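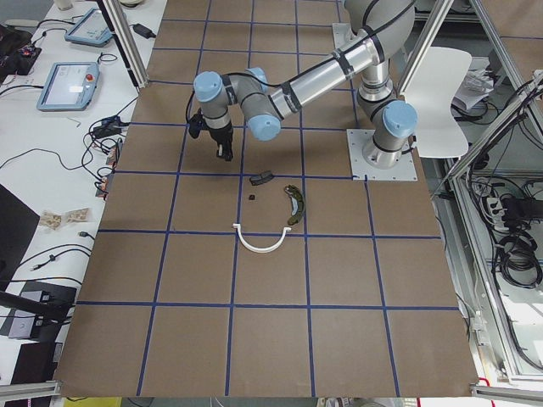 Hanyu Du lays out tables for a living, or that's how she puts it, and she can talk about a grid the way other people talk about their gardens. "Start with the cardboard," she told me when I visited Padlow in April. "It's kind to small parts, you can write on it, and you swap it when it gets ugly." Over the brown sheet go strips of dark blue tape, crossing into squares that run right up to the front edge. The pieces don't have to respect the lines, either: a white U-shaped bracket of a thing straddles one strip, and a little dark gray block lies at a slight angle on another. She loves that. "A tape line tells you where something is. It doesn't tell it where to go!"

Her first grid took 2 rolls and most of an afternoon. She has since gone through 578 feet of tape, and she keeps the tally on the inside of a cupboard door.

Emmanuel Mollel, who shares the room, was slower to come around. "I thought pencil would do," he said. "Then I tried finding a tiny black cube at 9 in the evening." Now he tapes his own bench at home — in green, which Hanyu says she is learning to live with.

I asked what she'd change. "Wider squares," she said right away. "Banana-shaped things need room."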